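Giving up the spare duvet, and other things in the hall closet

May 23, 2022
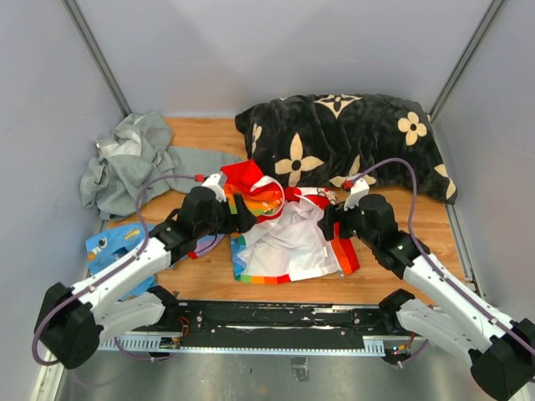 We moved into the apartment on Vultwood Street with 40 boxes and one closet. For a while I thought the answer was more shelving. I priced a set from Demirtaş, the hardware place near the bus station, and it came to just over $400 with the brackets. I didn't buy it.

Instead I took everything out and put it on the bed. Most of it was bedding. We are two people with two beds, counting the fold-out, and we had enough sheets for a small hotel. Some of them were for a mattress size we haven't owned in years.

My rule was simple. Each bed gets one set on and one set in the closet. Towels, the same idea. Anything left over had to go somewhere else that week, or I knew it would drift back in.

The guest duvet was the hard one. My mother bought it for us and it's a good duvet, but it took up a whole shelf and got used in December and at no other time. I gave it to Lindalva Assunção downstairs, whose son was moving into his first place. Guests now get the wool blankets – nobody has complained of the cold so far.

Torn sheets went to the animal shelter, which takes them if they're washed. Call first, as ours had stopped accepting pillows. A couple of flat sheets I kept for painting.

I have one shelf free now. I'm using it for the vacuum attachments, which used to fall on my feet when I opened the door. The closet in the bedroom is worse, and mostly coats. I'll probably start on that when the weather is warm enough that we've stopped wearing them.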